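如何在一台 Linux 电脑上安装并切换多个 Node.js 版本

手上同时维护几个前端项目的朋友，大概都碰到过这种情况：老项目只认 Node.js 8，新项目一上来就要 10 以上，系统里偏偏只有一个 node 命令。我以前的办法是卸了装、装了卸，一个下午就这么没了。后来同事 Anwara Seneviratne 推荐我用 nvm，装好之后真是相见恨晚！这篇就把我在 Ubuntu 18.04 上的整个过程写下来，跟着敲一遍就能用。

更新日期：2019年9月25日

准备工作

需要一个普通用户账号（不要用 root），还有 curl 和 git。先看看有没有：

curl --version
git --version

缺哪个就装哪个：

sudo apt update
sudo apt install curl git

如果之前用 apt 装过 Node.js，建议先卸掉，免得两个 node 混在一起，查问题的时候很头疼：

sudo apt remove nodejs npm

第一步：安装 nvm

nvm 就是一个 shell 脚本，装在自己的主目录里，不碰系统文件，这一点我特别喜欢。执行：

curl -o- https://raw.githubusercontent.com/nvm-sh/nvm/v0.34.0/install.sh | bash

脚本会把仓库克隆到 ~/.nvm，并在 ~/.bashrc 末尾加上几行。关掉终端重新打开，或者直接运行：

source ~/.bashrc

然后检查：

command -v nvm

屏幕上出现 nvm 四周什么都没有，就一个单词，那就是装好了。注意别用 which nvm，它是 shell 函数，which 找不到的，我第一次就在这儿白折腾了半天。

用 zsh 的朋友，请打开 ~/.zshrc，看看有没有下面这几行，没有就自己补上：

export NVM_DIR="$HOME/.nvm"
[ -s "$NVM_DIR/nvm.sh" ] && \. "$NVM_DIR/nvm.sh"

第二步：安装几个不同的版本

先看看有哪些长期支持版可以选：

nvm ls-remote --lts

列表很长，往下翻就好。我的两个项目分别要 8 和 10，所以：

nvm install 8
nvm install 10

只写主版本号，nvm 会自动挑这个系列里最新的一个。想要某个精确版本也行，比如 nvm install 10.15.3。下载的是编译好的包，我这边每个版本不到一百秒就好了，比自己编译快太多！

装完看一下本地有什么：

nvm ls

箭头指着的就是当前正在用的版本。

第三步：切换版本

切换只要一句话：

nvm use 8
node -v

再换回来：

nvm use 10
node -v

这个切换只对当前终端窗口有效。也就是说，可以左边一个窗口跑老项目，右边一个窗口跑新项目，两边互不打扰，第一次看到的时候我真的挺激动的。

要设定新开终端时默认用哪个版本：

nvm alias default 10

第四步：让每个项目记住自己的版本

这是我最想推荐的一步。在项目根目录里放一个 .nvmrc 文件，里面只写版本号。我拿自己的老项目 Plilham 举例：

cd ~/work/Plilham
echo "8" > .nvmrc

以后进了这个目录，敲 nvm use，后面什么都不用跟，它自己会去读文件。另一个项目 Karnusix 里写的是 10，做法一模一样。记得把 .nvmrc 提交到 git，这样同组的人拉下代码就知道该用哪个版本了。
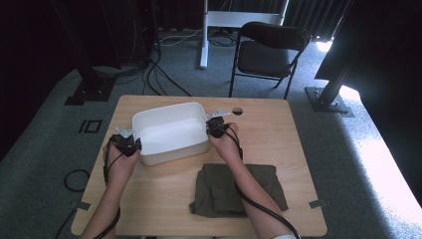 第五步：处理全局安装的包

每个 Node.js 版本都有自己的一套全局包，所以在 8 下面装的 eslint，到了 10 下面是用不了的。重新装一遍当然可以，不过安装新版本的时候可以顺手带过去：

nvm install 12 --reinstall-packages-from=10

我全局包不多，一眨眼就搬完了。Hugo Mallet 的机器上东西多，他说中间有个包报错，单独用 npm install -g 再装一次就过了。

另外提醒一句，切换版本以后，项目里的 node_modules 最好删掉重装，特别是用到 node-sass 这类需要编译的模块时：

rm -rf node_modules
npm install

常见问题

提示 nvm: command not found
多半是 ~/.bashrc 没有重新加载。再开一个终端试试，还不行就检查文件末尾那几行在不在。

提示与 prefix 设置不兼容
以前在 ~/.npmrc 里写过 prefix 的话会碰到。按提示运行 nvm use --delete-prefix 加版本号，或者把那一行删掉。

sudo node 找不到命令
nvm 装的 node 在自己的主目录里，sudo 的路径里没有它。开发的时候尽量不要加 sudo，装全局包也用不着。

终端打开变慢
加载 nvm.sh 要花一点时间，我这里是 300 毫秒左右。介意的话，可以在加载那一行后面加上 --no-use，需要的时候再手动 nvm use。

想删掉某个版本
先切到别的版本，再执行 nvm uninstall 8。正在使用的版本是删不掉的。

下一篇准备写怎么在持续集成里读取 .nvmrc，脚本已经在跑了，整理好就发上来。有别的发行版的安装经验，欢迎在评论区贴出来！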